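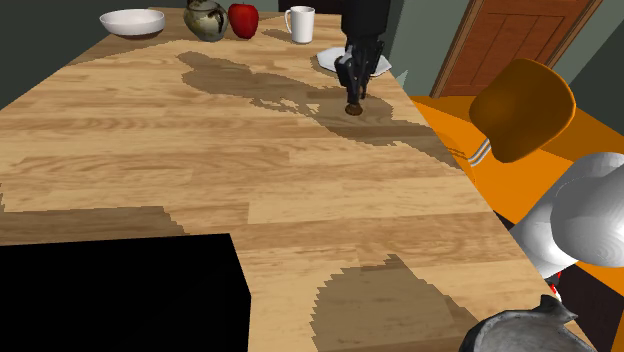
Page 3 of 5

Form 2257: Table-setting cell, simulation and floor check
Site: Bakalis dining hall, north serving room
Checked by: Golshifteh Kazemi
Second signature: Neusa Seixas
Last updated: January

Mark each line OK, FIX or N/A. Comments go under the line they belong to.

SECTION C. SIMULATED LAYOUT

C1. Pick item is visible between the fingertips when the gripper is closed. OK
Small round brown piece, held just above the table in front of the plate. Model name in the file is "cookie." The serving staff were calling it a button, so please use the file name when reporting a fault.

C2. Items not being picked are clear of the arm. OK
Bowl, pitcher and apple are along the far end to the left of the arm, mug roughly in line with it. Leave the mug where it is until Kamran has looked at the handle direction. It faces left now.

C3. Chairs are in their working position. FIX
Chair is pushed right up against the table and the backrest overlaps the edge. The white arm link is just below and in front of it. On the real floor a person will pull that chair out to sit down. Run the layout again with the chair pulled out, and again with it removed.

C4. Shadows and surfaces load correctly. FIX
Shadows on the tabletop have stepped edges, and there is a solid black block in the lower left corner. Sent to Skorier. Does not stop the floor check.

SECTION D. FLOOR AND PEOPLE

D1. Stop button can be reached from the serving side. OK
Pressed from both ends of the counter. Arm stopped each time.

D2. Floor tape matches the reach drawing. FIX
Tape is worn by the dish return. Evdokia Christodoulou has the new roll.

D3. Staff on shift know who may restart the arm. FIX
Two people on the early shift thought anyone could. Only the cell lead can restart after a stop — the name is on the board by the door. Pouran Safavi will go over it at 6:30 a.m. before the carts go out.

D4. Hand-setting is still possible with the arm off. OK
Trays, plates and mugs are stocked for a full room. Keep it that way. When the arm was down last month the early shift set by hand and the room opened on time.

D5. Noise at the counter. OK
No complaints. Guests can be heard normally.

SECTION E. CHANGES TO JOBS

E1. Written duties match what people do now. FIX
The sheet still says "set dessert plates." Neusa's crew now loads the trays, watches the cell and fixes what gets dropped or placed crooked. The watching is the part people find tiring. They asked to trade off every half hour, and I agree with them.

E2. Training record is up to date in Workley. FIX
Evening shift is missing. Pouran to enter.

E3. Near misses are being written down. OK
More than 66 notes in the book so far, mostly about trays left too close to the tape. Please keep writing them even if nothing was touched.

E4. Staff have a way to object to a layout change. OK
Sheet is on the Dukora clipboard next to the hand sink. Kamran Amini reads it before any new layout goes to the floor.

Hold the new layout until C3, D2 and D3 are signed. C4 can stay open.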